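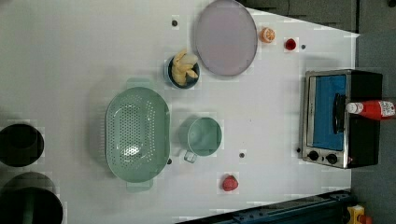 FOR IMMEDIATE RELEASE
July 14, 2021

Clistier Opens Play Kitchen Library in Akimside, Dishes Included

AKIMSIDE – Families who have run out of room for one more plastic strawberry can now borrow theirs instead. Clistier, the toy-lending shop on Chowdary Street, today opened its Play Kitchen Library, a collection of 991 pieces of pretend food, cookware and tableware that can be taken home, played with and, with luck, returned.

The library lends by the tray. A standard tray holds fruit, a bowl, a plate, a mug and something to drain things in, and goes out for three weeks at a time. Larger households may take two trays. Households with a dog are asked to think it over.

The collection is made up of toys and real kitchenware in sizes small hands can manage. Clistier tried an all-toy version last year and found that children went straight past the tiny pans and into the cupboard for the good colander. The new trays save everyone the walk.

Bananas have been the most requested item during the trial period, followed by anything red. Toy broccoli is in excellent condition.

"We expected to spend our time on lending," the shop said in a statement. "We spend it looking under couches." Members are charged nothing for a first lost fruit. A second lost fruit brings a polite note, and a third brings the same note in larger type.

Membership is free to Akimside residents, and 457 families signed up before opening day. The shop has shelf space for 700, after which names will go on a waiting list. Every returned piece is washed and checked before it goes back on the shelf – a job that takes up most of the morning and all of the sink.

Shelving and storage bins were supplied by Ganix, which also printed the labels. The labels say what is meant to be in each bin. Borrowers are welcome to treat this as a goal.

A second collection, covering breakfast, is planned for September. It will add 100 pieces, many of them eggs. Donations of play food in good shape are accepted at the front counter during opening hours. Please check for tooth marks first. Light ones are fine.

The Play Kitchen Library is open mornings at Clistier, Chowdary Street, Akimside. Membership forms are available at the counter.

###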